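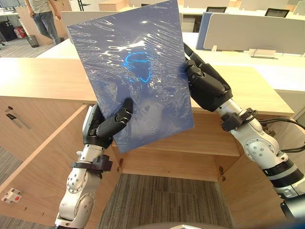 Fig. 1. Blue board in clear film, cabinet open behind it.

Storage and Disposal in the Small Office
Handout 4: Why things stay
Tutor: Amândio Falcão

Last time we looked at how things come into an office. There were forms for it, and budgets, and a signature at the bottom. This week is about how things leave, for which there is usually no form at all, and so they don't.

Most textbooks treat storage as a question of space. You have so many shelves and so many objects, and you divide one by the other. Anyone who has worked in an office for longer than a fortnight knows that a new cupboard fills at the same speed whatever its size. Storage is mostly a question of who is allowed to decide, and the answer on most days is somebody who has left.

Some terms for the seminar

Live stock: things in use, or which would be missed within a month.

Sleeping stock: things with a use that comes round once or twice a year. The December decorations are the usual case. So is the good extension lead.

Orphans: things whose owner has moved on. An orphan is often in perfect order. It may even be new. What it lacks is a person who will say yes or no when asked about it.

Relics: orphans that have been moved at least once. Moving an object makes it harder to throw away, as somebody has now gone to trouble over it. I have a fax machine in my own room on this principle.

The Altis case

You have the short version in your reading pack. Altis was a firm of surveyors with two floors and a habit of saying "pop it in the cupboard". When the lease ran out they listed everything, and came to some 2,000 items outside the desks and chairs. The office manager then asked each department to mark what it wanted. Between them the departments claimed nearly the lot, including 11 identical hole punches, which were claimed by three departments each.

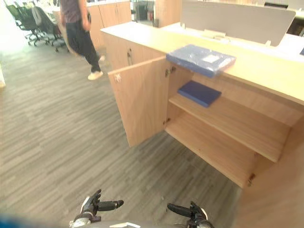
The second round went better. Departments were told that whatever they marked would be charged to them by the shelf, at a modest rate, and that they would have to carry it up the stairs at Wudotton themselves. The stairs did more than the money. I would like you to think about why, and to be ready to say something about it that goes further than "people are lazy". People are lazy, but they were lazy in the first round too.

Kazmi's objection

Kazmi argues that a clear-out saves less than it seems to, as firms buy back a good part of what they threw away. This is fair. It is also the argument made by every person who has ever kept a box of cables, and you should notice how pleased you feel on hearing it. Her figures cover only the first year after a move — read the table notes before you quote them at anyone.

The problem of parts

Whole objects are fairly easy. A kettle is a kettle, and if it works you can give it to someone. Parts are the hard cases. They are small and look important, and the one person who knew what they fitted now works in Leeds. Nobody wants to be the one who binned the bit that held the thing up. So parts go into a drawer, and the drawer becomes a place you look in before you buy a new one anyway.

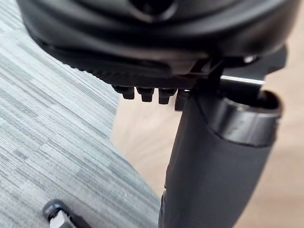 Fig. 2. Ribbed band and four pegs, from underneath.

Zudow suggests tying a dated label to every loose part and disposing of it after two years. I tried this. The labels came off, and I now have a drawer of parts and a drawer of labels.

For next time

Read sections 2 and 3 of the pack. Choose one cupboard you have lawful access to and sort what it holds into the four groups on page one. Ask before you throw anything out, and write down who you had to ask and how long they took to answer. Notes to me by 24th November, one side of paper, please. I have nowhere to put the longer ones.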